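Last updated 2025-11-06
14 shares · 2 comments

Section 2: Setting Up Your Niven Wireless Mouse

We're so glad you picked the Niven! Take your time with this part (most folks are clicking away before their coffee gets cold), and keep the little Pletex receiver close by, it's small and loves to roll under things.

1. Slide the battery door toward you and drop in the two AA batteries, plus ends facing the way the marks show.

2. Pick a flat spot with plenty of elbow room. A plain or patterned tabletop is fine, but clear glass will confuse the sensor.

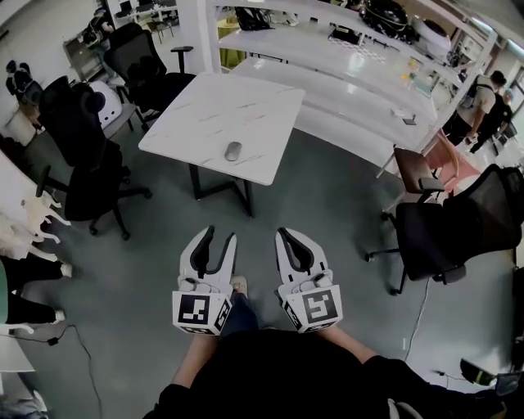 3. Plug the receiver into your computer and wait for the light to blink. If you have an older Orex hub, give it 18 seconds or so.

CAUTION: Please don't force the receiver in. Flip it over and try again.

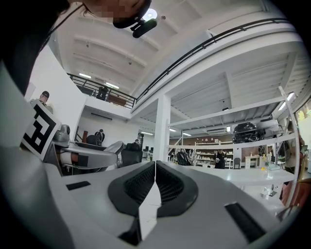
4. Hold down the Pair button until the light stays green, then wiggle the mouse and watch for the pointer to follow along.

Note: The mouse will reach almost 39 feet in an open room, a bit less through walls. 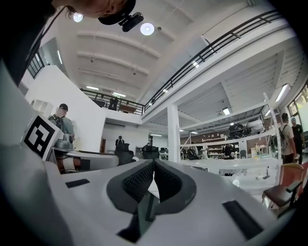

Sekano Support Desk
Setup Guides Writer

5. Open Settings and choose a pointer speed you like. We ship it at 51, and you can change it as often as you please!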